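How to pack mugs for a move (and get every one of them there in one piece)

Posted 5/3/19 by Jarrah Gilchrist
Filed under: Kitchen, Moving

I love mugs. I love them more than is reasonable, and when we shifted from Kistville up to Felwood I had 40 of them to bring along, including my nan's and the wonky one my son made at school. Not one chip! I've been asked for the method so many times that I'm finally writing it down properly.

It's an easy afternoon job. Put some music on, clear the kitchen table and enjoy having a good look at the whole collection for once.

What you'll need

Small, sturdy boxes (book boxes are perfect)
Plain packing paper
A few old tea towels
Wide tape and a dispenser
A thick marker

Skip newspaper if you can. The ink comes off on pale glazes and you'll be washing the lot at the other end, when you least feel like it.

Step 1: Sort before you wrap

Get every mug out of the cupboard and onto the table. Yes, the ones at the back too. Group them by size and shape, with the straight-sided ones together, the big round soup mugs together, and anything with a fancy handle off to one side. This is also a lovely moment to let a few go. I had a box for the op shop next to me and was surprised how quickly it filled.

Keep two mugs out for moving day. You will want a cuppa before you find the kettle, trust me.

Step 2: Wash, and dry properly

Wash them, dry them with a tea towel, then leave them upside down on a rack overnight. Handles hide water where they join the body, and damp paper in a taped box smells awful after a week.

Step 3: Pick them up the right way

When you're moving mugs from rack to table to box, hold them by the body, with your other hand underneath if they're heavy. The handle is the weakest bit, especially on an older mug that might have a hairline crack you can't see. Grabbing from the top is fine for a short shuffle across the table, but watch the rim, which is where most chips happen.

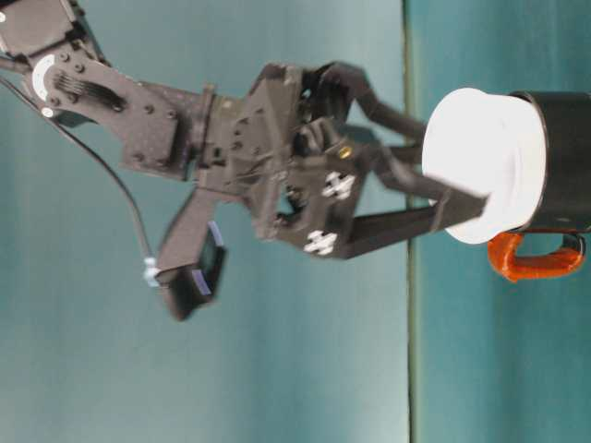
Gripped at the top: go gently around the rim.

Have a quick feel around each rim with your fingertip before it goes into paper. If there's already a chip, you'll know it was there before the move, and you can give that mug a bit of extra padding.

Step 4: Wrap

Lay a stack of paper flat on the table, with one corner pointing towards you. Then, for each mug:

Scrunch half a sheet and push it inside, firmly enough that it stays put.
Scrunch a second bit into a little sausage and thread it through the handle.
Lay the mug on its side at the near corner of the stack and roll it over once, taking 2 sheets with it.
Fold in the side corners, then keep rolling to the far corner.

You should end up with a fat, squashy parcel where you can't quite tell which side the handle's on. Beautiful! If you can feel hard china through the paper, add another sheet.

Rangi Pomare, my neighbour back in Kistville, uses odd socks for the small ones and pops them straight in. I tried it with the espresso cups and it works a treat.

Step 5: Fill the box

Tape the bottom of the box twice, once along the seam and once across it. Put down a good thick layer of scrunched paper, then stand the mugs upright, handles pointing in towards the middle. I get 8 to a layer in a book box. Fill every gap with more paper, add another thick layer on top, and start again with the lighter mugs.

Stop at two layers. Finish with a folded tea towel, close the flaps and give the box a gentle wobble. If anything shifts or clinks, open it up and stuff in more paper.

Step 6: Label it

Write MUGS, FRAGILE and an arrow for the right way up on two sides as well as the top. Once boxes are stacked you can't read the lids.

At the other end

Unpack over a table or a folded blanket, and unroll every parcel right to the end before you bin the paper. I very nearly threw out an egg cup! Flatten the good sheets and pass them on to the next person who's moving. Mine went to a family heading down the coast in December.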